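## 4. Front Desk station: set-up and daily start

Toltton Robotics Club, Dahlgren room. Updated August for the new people. Sections 1 to 3 (power, network, e-stop training) come first. If you haven't been signed off on the e-stop, stop reading and go find Satish Joseph.

The task for Modora this year is the hotel desk one. Robot picks a key card out of the organizer, hands it over or puts it back in the right slot. Sounds easy. Budget a whole evening for your first set-up anyway.

### 4.1 What you need on the table

- wooden card organizer (the tiered one)
- key cards, the autumn trees set
- white CHINA VISION box
- wrist camera cable, already on the arm, leave it there
- club laptop with Patport installed
- masking tape, pencil
- the run log (paper, not the spreadsheet)

Bags, drinks, phones, jackets: other side of the room.

### 4.2 Placing the organizer

1. Wipe the table. Dry cloth only.
2. Find the tape corners. If the tape is gone, don't guess, go to 4.7.
3. Set the organizer down with the tall plain panel at the front. Rows step up going back. If the tall rows are nearest you on the front side it's backwards, turn it around.
4. Push it into the tape corners by hand. Snug.
5. Press down on each divider. They're slotted, not glued, and they creep up over a session. A divider sitting a little high is enough to catch a fingertip.
6. Check the front joint where the divider tab comes through. Tab should sit flush. If it sticks out, tap it back with your knuckle. No hammer. We've been through that.

**Note:** organizer wobbles = something under it. Usually a card. Lift it and look, don't shim it.

**Caution:** don't move the organizer while the arm is enabled. Not even a nudge. Disable first, then nudge.

### 4.3 Loading the cards

1. Wash your hands or wear the gloves. Finger grease on the cards made the grip slip all last spring and we blamed the code for weeks.
2. Bend test each card. Any card that doesn't lie flat goes in the reject envelope.
3. Load from the load sheet taped inside the cupboard door. One card per compartment unless the sheet says otherwise.
4. Some go in lengthwise, some on end. Follow the sheet. The on-end ones lean a bit and that's fine, the grasp code expects some lean.
5. All the cards have the same picture. So the robot is going by slot, not by artwork. If you put one in the wrong compartment it will happily do the wrong thing and report success.
6. Second person reads the sheet out loud, first person points. Yes out loud.

Box goes to the left of the organizer, flat on the table, logo side up. The angle doesn't matter for pick runs. For reader runs it has to be squared to the tape, see 4.6.

### 4.4 Arm and hand checks

Do these with the arm DISABLED.

1. Look at the knuckle screws on the hand. All of them, both sides. A screw that's backing out will have a gap under the head you can catch with a fingernail. Tighten with the small driver, finger tight plus a touch. Write it in the log.
2. Run your hand down the black bellows sleeve. You're feeling for splits in the folds. Tiny surface cracks OK, anything you can see through is not OK. Tell Kuo-hua.
3. Sleeve folds should be even. If they're bunched at one end, work them back along. Don't pull from the cuff.
4. Flex each finger by hand, slowly, one joint at a time. Gritty or clicky = stop, log it, tell Kuo-hua.
5. Fingertips clean. Alcohol wipe, let them dry.

**Caution:** the fingers curl on power up. They do it quick and they do it before the screen says anything. Hands clear before you flip the switch, every time.

### 4.5 Power up and homing

1. One person on the e-stop. That is their whole job. Not the laptop, not the log.
2. Call "power". Wait for the e-stop person to say "clear". Then switch on.
3. Open Patport. Pick the profile called frontdesk. There is also one called frontdesk_old, do not use that one, it has the offsets from before we moved the table.
4. Port is 3929. It should fill in by itself. If it shows something else type it in and save.
5. Hit Connect. If it's not green in 5 seconds, hit Cancel and try one more time. Still no good, go to the table in 4.8.
6. Set speed limit to 3000. Patport doesn't show the units and nobody has gotten around to labelling it, just type the number. The default is higher and it's too high for this table.
7. Hit Home. Arm goes up first, then back, then down. If it goes sideways first, e-stop. That's the old profile.
8. Hit Hover Rear. The hand should come in over the back compartments with the fingers pointing down and forward, and stop there above the cards.
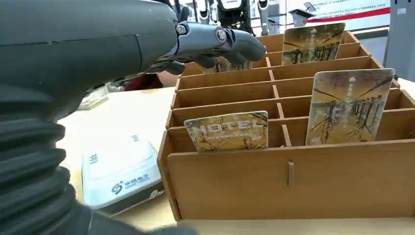 9. Leave it in hover and count to ten. You're watching for drift. A slow sag means the payload setting is wrong, fix it under Tool > Payload, pick "hand, no object".
10. Check clearance at the fingertips by eye, from the side, not from above. If it looks tight bring it up using the jog buttons, small step. Don't reach in and lift a card out from under the hand. Send it Home and then take the card.
11. Hit Hover Front and do the same thing over again for the low row. Front is where most bumps happen, the wrist wants to dip on the way down.
12. Home again. Call "home". Now you can write in the log.

**Note:** if you are helping at the back edge of the table keep your sleeves out of it. The depth crop is loose back there and the vision picks up clothing as part of the rear row. Solid colors are worse for some reason. Kuo-hua is working on a better crop.

**Note:** other teams have their machines running in the same room. Their noise is not your robot's noise. Before you open a ticket about a weird sound, walk over and listen.

### 4.6 First pick run

1. Runs menu > Pick > Single. Choose a slot. Start with a middle row on the right, it's the easiest reach.
2. Grip force slider to the pencil mark on the laptop bezel. (I know. It's on the list.)
3. Call "running". E-stop person says "clear".
4. Hit Start.
5. Watch the fingers and not the screen. Card should come straight up. If the wood starts to lift along with the card, e-stop. It's pinched on a divider.
6. After the card is clear the arm goes to the handover point and waits. It waits until you hit Release. It does not know you're holding the card. Don't tug.
7. Hit Release, take the card, step back, hit Home.
8. Log it: slot, got it or didn't, initials.

Do the single pick from every loaded slot before you do a sequence. Tedious, do it anyway. Satish checks the log and he will send you back.

For sequences:

1. Runs > Pick > Sequence, load the file for that day.
2. Reset all cards to the load sheet.
3. Start. Same calls.
4. If it misses one let the sequence finish unless something is getting bent. We need the misses in the data to.
5. Patport gives a success percent at the end. Copy it to the log. We need 95 to enter the sequence round at Modora, and that's on our own count, not Patport's, which counts a dropped card as a pick if it left the slot.

For reader runs: square the box to the tape, then Runs > Reader > Touch. Robot sets the card down on the box and lifts off. Only do these after a clean sequence. Don't stack anything on the box between runs, it's been used as a coaster and as a laptop stand and it needs to stop.

### 4.7 If the tape corners are gone

1. Disable the arm.
2. Get the cardboard template from the cupboard, behind the load sheets.
3. Line its long side up with the front table edge, short side with the scratch.
4. Trace in pencil, tape over the pencil. New tape, not the peeled stuff.
5. Redo 4.2, then Tools > Recalibrate > Short. Takes up to an hour, so decide early if you've got time for it.
6. Write TAPE REDONE in the log, big, with the time.

### 4.8 When it doesn't work

| What you see | Try this |
|---|---|
| Patport won't connect | Check port number, then the network cable at the wall, then restart Patport. In that order. |
| Connects, then drops | Laptop is on wifi. Turn wifi off. |
| Arm won't enable | E-stop still pressed in. Twist it. |
| Hand closes beside the card | Organizer moved. Disable, push it back into the corners. |
| Hand closes on card, card slips | Wipe fingertips, wipe card. Then grip force, one notch. |
| Card comes up crooked | Was it loaded lengthwise when the sheet says on end? |
| Fingers don't open on Release | Hit Release once more. If no, e-stop, leave the card, get Kuo-hua. |
| Vision finds a card in an empty slot | Shadow in the corner of the compartment. Turn on all the overhead lights, re-run Detect. |
| Vision finds nothing at all | Lens cap. |

Do not change anything under Advanced. If you already changed something under Advanced, say so, we won't be mad, we just need to know wich one.

### 4.9 Shut down

1. Home.
2. Park. (Different button. Home is not Park.)
3. Call "power off", wait for "clear", switch off.
4. Cards out, count against the sheet, back in thier box. Missing card: look under the organizer and then inside the bellows cuff.
5. Organizer stays on the table. Everything else goes in the cupboard.
6. Laptop on the charger.
7. Finish the log. Sign it. Both people.

Last one out checks the e-stop is pressed in and gets the lights. Key to Dahlgren goes back to Satish, not in your pocket.

Section 5 (handover to a person, scored rounds) is still being written. Ask Kuo-hua Tai for the draft.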